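Kalo Two-Drawer Nightstand

Home > Bedroom > Nightstands

A bedside piece with turned feet, sold by Drostum as part of the Kalo bedroom group. It comes assembled. The knobs travel in a bag in the top drawer and screw on by hand.

Width across the top: 24 inches
Drawers: 2
Finish: clear varnish over a warm wood tone 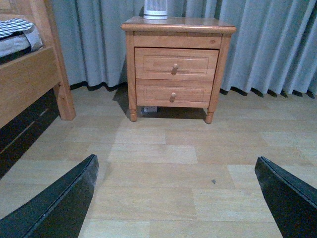 Delivery is to the room of your choice. Allow 8 working days from our Pisdale warehouse, longer in May when we count stock. Two people should carry it. Lift from under the body and keep hands off the overhanging top.

Drawer fronts have a routed outline and a round knob. Dust collects in the grooves, so use a soft dry brush there and a damp cloth on the flat parts. Wax the runners if a drawer starts to drag.
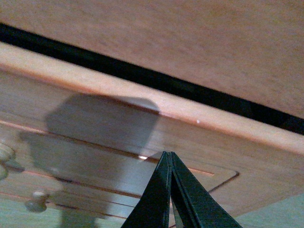 One buyer wrote that the bottom drawer stuck for the first 3 weeks and ran fine after a rub with candle wax, and asked whether the knobs could be swapped for the Saarinen ones. They can. The screw size is the same, and the Saarinen set is listed under Hardware.

Returns are accepted unused, in the original carton. Call before sending anything back so we can book the truck.
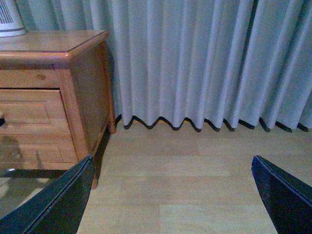 Color varies from piece to piece, and we don't match nightstands to beds unless asked at the time of order. Knots are left in. The small brown one on the rail above the drawers is typical and isn't treated as a fault. If you want a pair, order them together.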